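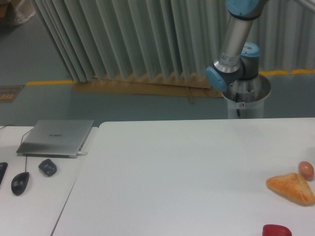

Maldonado Room: pleated divider at the back, cardboard on the floor at its base.

Room dividers and floor protection

The pale grey-green divider in the Maldonado Room stays where it is until the end of March. Several people have asked whether it can be drawn back for the whole day. It can be moved a short way for access, but please return it to its present line afterwards and tell the Koscombe desk if it catches.

The lower edge does not hang level. The pleats drop lower in some places than in others, and the bottom runs in a zigzag. Letorex, who supplied the material, have measured it and propose to trim the low sections by up to 5 cm and leave the remainder alone. A full recut was priced and turned down. Trimming will be done with the divider in position, starting at the end away from the wall, and the room will be out of use for one morning. The time will go up on the door.

The left end turns forward quite sharply. This has been reported twice as a fault. It is the way the divider was set out and it does not need straightening, though the end pleats should be kept clear of the walkway. If the last few folds have been pushed together, open them by hand from the top down. Pulling on the bottom edge puts the load on one or two runners and they jam.

Floor

The cardboard under the divider is to be left flat and unfolded. Do not slide it forward to stand things on, and do not tape it down: the Henine coating was marked by packing tape in the corridor last year and that strip had to be rubbed back and done again. Plain brown sheet is kept in store 3. Replace any piece that has gone soft or split, and put the old one in the card cage, not in the general bin.

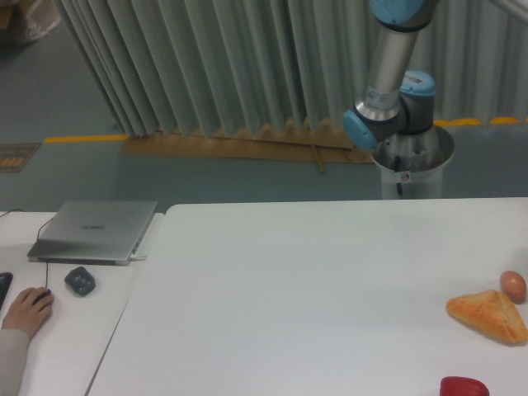
Long poles, sticks and offcuts should not be left at the foot of the divider once the trimming is finished. Until then, leave anything already lying on the cardboard and Letorex will clear it on the day.

The yellow lines remain in force. Nothing is to be stored on them or across them, including empty boxes, and small mats should sit wholly to one side or the other. The lines will be repainted after the divider work, in the same positions and the same width.

For cleaning, use the dry mop first and then the neutral cleaner at the dilution printed on the bottle. The floor has a slight gloss and shows streaks if too much is used. Polish must not be applied. The divider itself may be vacuumed along the pleats with the soft brush, top to bottom, on low suction. Do not use sprays on it.

Costs

The trimming comes to 141 euros, taken from the room budget. The repainting is part of the larger floor job, for which 2000 euros was set aside.

Comments on the divider or the lines should go to Els Martens, who is collecting them before Letorex return. Please give the room name, as the divider in the upstairs room is a different model and has its own fault list.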